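Section 7: Daily Specials and Holiday Menus

The Specials screen controls what guests see on your Stelby menu board, on the online ordering page and on the printed table cards. Changes made here go to all three unless you turn one off in step 5. You need a manager login to publish. Shift leads can save drafts only.

Adding a daily special

1. From the main menu, open Menus, then Specials.
2. Tap New Special. The item form opens with today's date filled in.
3. Type the name as you want guests to read it. Names longer than 21 characters wrap to a second line on the board.
4. Enter the price. Do not type the dollar sign. Stelby adds it.
5. Under Show On, clear the box for any place the special should not appear.
6. Set the start and end times. A lunch special with no end time stays up until closing.
7. Tap Save Draft or Publish.

Note: A published special takes up to two minutes to reach the board. The online page updates right away, so a guest may order the item before the board shows it.

Caution: Publishing a special with the same name as a regular menu item hides the regular item for the whole time window. If you want both to show, change one of the names — "Lunch Enchiladas" and "Enchiladas," for instance.
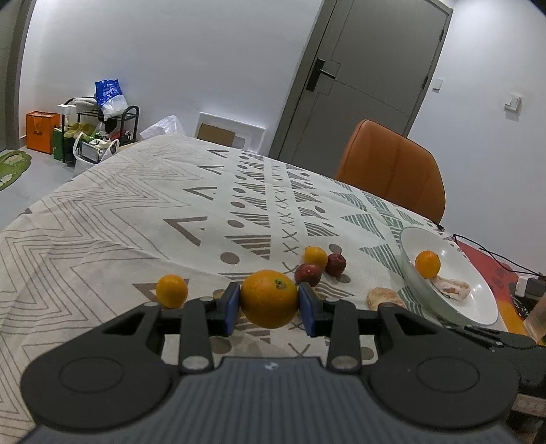

Each special can carry one or more side choices, and these are set up as a choice group. Open the special, tap Choices, and give the group a name such as Pick a Side. Add each choice on its own line and leave the price blank if there is no extra charge. Keep separate items separate: an orange, a red apple and a round flat bread should be three lines, so the kitchen ticket prints the one the guest picked. Set Maximum to 1 if guests get a single side. If Maximum is left empty, guests can select every choice in the group at no added cost.

Holiday menus

A holiday menu replaces the regular menu for a full day. Build it at least a day ahead.

1. Open Menus, then Holiday.
2. Tap Copy From and select the menu closest to what you plan to serve.
3. Remove the items you will not offer.
4. Enter the date and your opening and closing hours.
5. Tap Preview and check the prices on every page.
6. Tap Schedule.

Specials already published for that date stay active. Turn them off one at a time on the Specials screen, or check Pause All Specials before you schedule the holiday menu.

Taking an item down

If the kitchen runs out, press and hold the item and choose Sold Out. It comes off the online page and shows a gray line through it on the board. Tap Undo within 21 seconds to put it back. After that, open the item and switch Available to On.

Orders already sent to the kitchen are not canceled. Call those guests yourself — Stelby does not message them.

If the board does not update, check the network light on the display box, then restart the box. Error 1667 means the display has lost its pairing code. Error 2182 means two menus are scheduled for the same hours; delete or move one of them and publish again.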